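3.2 Layout memory in home readings

The second part of our material concerns the layout, by which we mean the order and the place in which the cards are put down before the reading starts. In the older manuals the layout is treated as a fixed thing. Urbańczyk describes it as "the floor on which the cards walk", and he gives no attention to readers who change it. Our interviews show a different practice. Most of the home readers in the Arkineck group learned one layout from a relative and later made it smaller, usually by leaving out the two cards on the left side, which stand for the past of the person who asks.

We collected 1,422 reading notes, written by the readers themselves between one session and the next. From these notes we selected 500 in which the layout was drawn by hand. The drawings are not always exact, but the position of the first card is marked in all of them. Following the method of Szczepańska, we coded each drawing by the surface on which the reading was done, because the readers often mentioned it without being asked.

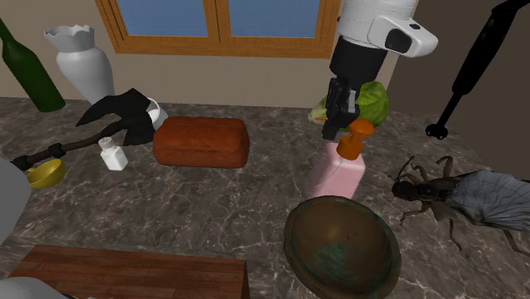 Figure 4. Crowded countertop, computer rendering.

The kitchen is the most common place of reading in our notes, and it brings a practical limit to the layout. A cross of ten cards needs a free area which many readers do not have, so they close the cross and let the cards touch. The pattern of the surface is a further matter. On a dark gray stone with pale veins, as in Figure 4, a card with a worn white border can be difficult to place straight, and several readers told us that they put a cloth under the cards for this reason. One reader of 70 years, who uses the Bomberg pack, refuses the cloth and places the first card along a line in the stone.

It would be wrong to conclude that the shorter layout makes a poorer reading. Nutsugah argues that the meaning of a card is carried first by its neighbor and only then by its position, and our notes support this view for the court cards. For the number cards the result is less clear. In the Orkska layout, for example, the seven of spades is read as a delay when it lies under the first card, whatever lies beside it. We return to this question in Section 4, where the spoken part of the reading is compared with the notes.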